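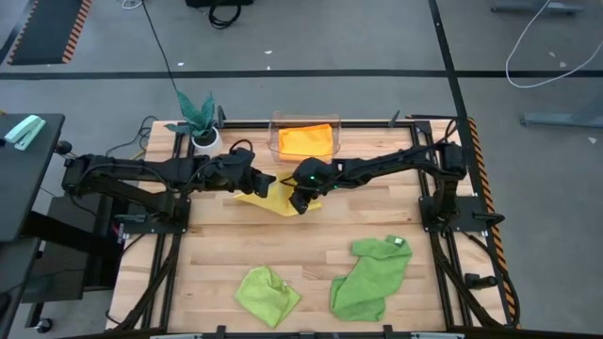
Fig. 1. The two-arm bench with the cloth task set out, yellow cloth between the grippers.

Handout 2: Building a two-arm bench in a shared workshop
Notes by Giang Phí, 21 July 2021

Hi all! These are the notes I promised after the last session, tidied up a bit and with the parts I skipped when we ran out of time. If you missed handout 1 (choosing arms, power supplies, where to buy things), you can read this one on its own, but go back for the power section before you plug anything in.

The table

I get asked about the table more than about the arms, so let's start there. Ours is butcher block, and I'd pick it again. It's heavy, it takes screws well, and you can sand out your mistakes (I have sanded out plenty). A light table will rock when both arms swing the same way, and then you spend a whole evening blaming your code for a wobble that lives in the legs.

Set the rails before you set the arms. In Fig. 1 there's a pair running back to front under each base plate, plus one along the far edge and one along the front. The base plates sit over the pairs at the sides, so you can slide an arm toward you or away from you when you change tasks and then lock it down again. Drilling straight into the wood is cheaper, sure, but you'll want to move things by your second week. Trust me on this!

Clamps: buy more than you think. Tighten, push the base hard with the heel of your hand, tighten again. Mark the rail with a pencil line at the edge of the plate so you can tell later if it crept.

Spacing

This is where I lost most of April. I first put the bases too close together and the elbows kept folding up in ugly ways. Facing each other across the table works well for cloth, as long as both grippers can meet over the middle with the arms still a little bent. Before you power up, move each arm by hand to:

the center of the table
the near corner on its own side
the far corner on its own side
a point a hand's width past the center line

If you can't get to one of those without straightening the arm all the way, slide the base and try again. Write down where it ended up.

Cables

Leave slack at every joint. The little arch of cable over the left wrist in the figure is the kind of loop I mean — big enough for the joint to turn, small enough that it won't snag on the other arm. Run the joint to both ends of its range by hand and watch the loop the whole way. Thick cables from the bases should go down off the table early and stay away from where the cloth goes. The floor is its own project, and I'm a bad example there, so do as I say and use cable ties.

Software

We run Uvine for motion and Clomus for logging. Uvine wants to know the distance between the two bases, so measure it center to center and type it in yourself. Don't accept the default! Clomus will happily log everything until your disk is full; my first long run made 419 files and I had named none of them properly.

The cloth task

Cloth is a great first job because it's soft and cheap and nothing breaks when you miss. Use plain, bright colors that stand out from the wood. We have yellow, orange, lime and a deeper green, and the two greens are a useful test of whether your color settings are any good. Leave a tag on one or two of them if you like a challenge, it gives the vision side something extra to cope with.

Start with slow single-cloth pickups, one arm only. Then try handing over from one gripper to the other. I got to 57 tries before I was happy with my grip height, so don't give up at ten.

For next time

Bring a sketch of your table with the rail positions and both bases drawn in, plus your reach notes from the list above. If you're using the Stiltden brackets, bring one along — I want to compare the bolt holes with mine.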